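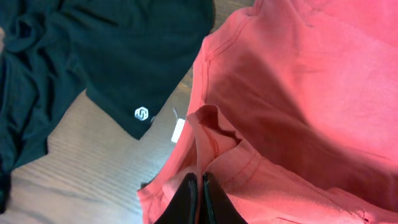 文・Dlamini取扱説明書制作室　2020-08-24 更新

Kallmont 衣類乾燥除湿機 設置と使いかた
第3章 部屋干しの準備と運転

この章では、本体を置く場所の決めかた、排水タンクの取り付け、部屋干しモードの運転、運転後の手入れを説明します。電源コードの接続とアース線の取り付けは第2章を先にお読みください。

3-1 置き場所を決める

1. 水平で丈夫な床に置きます。毛足の長いじゅうたんの上では本体が傾き、タンクの水がこぼれることがあります。
2. 背面の吸込口を壁から 40 cm 以上離します。カーテンが吸込口に触れる場所は避けてください。
3. 吹出口の正面に、洗濯物を干すスペースを取ります。
4. キャスターのロックを2か所とも下げ、本体を軽く押して動かないことを確かめます。

注意
・浴室など、水のかかる場所では使わないでください。
・本体の上に衣類やハンガーを置かないでください。上面の吹出口がふさがると、保護装置がはたらいて運転が止まります。
・移動するときは必ず運転を止め、タンクの水を捨ててから動かしてください。

3-2 排水タンクを取り付ける

1. タンクを両手で持ち、取っ手を手前に倒します。
2. フロート(白い浮き)が上下に動くことを確かめます。輸送用のテープが残っているときは、はがしてください。
3. 本体下部の溝に合わせて、カチッと音がするまで押し込みます。
4. 操作部の「満水」ランプが消えていれば取り付けは完了です。

お知らせ
「満水」ランプが点灯したままのときは、タンクをいったん抜いて差し直します。直らない場合はフロートが外れていることがあります。取り付けかたは第6章をご覧ください。

別売りの Stavari 排水ホースを使うと、タンクを空けずに連続排水ができます。ホースは途中で持ち上がらないように、排水口まで下り勾配で通してください。

3-3 洗濯物を仕分けて干す

1. 洗濯表示を見て、タンブル乾燥や温風の可否を確かめます。部屋干しモードの「温風」は、熱に弱い素材には使えません。「送風」を選んでください。
2. 色の濃いものと薄いものを分けます。ぬれたまま重ねておくと色移りすることがあります。
3. 丸まった衣類は広げ、軽く振ってしわをのばします。袖やすその折れ込みも直します。
4. プリントやロゴの付いた衣類は裏返して干します。
5. 厚手のものを吹出口の正面に、薄手のものを両端に掛けます。
6. 衣類どうしの間は、こぶし一つ分あけます。

注意
・吹出口と洗濯物の間は十分にあけてください。運転中に落ちた衣類が吹出口をふさぐと、変色や故障の原因になります。
・機械油、ベンジン、シンナーなどが付いた衣類は、洗ったあとでも乾燥に使わないでください。火災のおそれがあります。
・水がしたたる状態で干さないでください。脱水をやり直してから掛けます。

3-4 部屋干しモードで運転する

1. 窓とドアを閉めます。
2. 「電源」を押します。
3. 「部屋干し」を押し、「自動」「温風」「送風」のいずれかを選びます。迷ったときは「自動」にします。
4. 「風向」を押し、ルーバーの動く範囲を干した幅に合わせます。
5. 終了時刻を決めたいときは「タイマー」を押します。押すごとに表示が切り替わります。
6. 「スタート」を押します。圧縮機が動き出すまで3分ほど風だけが出ることがありますが、故障ではありません。

お知らせ
・「自動」では部屋の湿度をみて運転を終えます。室温が低い日は時間が長くかかります。
・運転中は室温が上がります。乳幼児やペットのいる部屋で使うときは、ときどき様子を見てください。
・厚手の衣類のわきや縫い目は乾きが遅い部分です。終了後にさわって確かめ、湿っていれば向きを変えて「送風」で追加運転します。

3-5 運転が終わったら

1. ルーバーが閉じるまで待ち、電源プラグを抜きます。
2. タンクを水平に引き出し、水を捨てます。たまった水は飲用や観賞魚用、加湿器用に使わないでください。
3. タンクの内側を水ですすぎ、乾いた布でふきます。
4. 2週間に一度、背面のフィルターを外して掃除機でほこりを吸い取ります。汚れがひどいときは水洗いし、陰干しで完全に乾かしてから戻します。

注意
・フィルターを付けずに運転しないでください。
・タンクに洗剤や漂白剤を入れないでください。変形や水漏れの原因になります。

交換用フィルターの品番は、10月以降の出荷分から変わります。お手持ちの本体の背面ラベルで製造番号を確かめてからお求めください。ラベルの見かたは第7章にあります。

次の章：第4章 除湿モードと連続排水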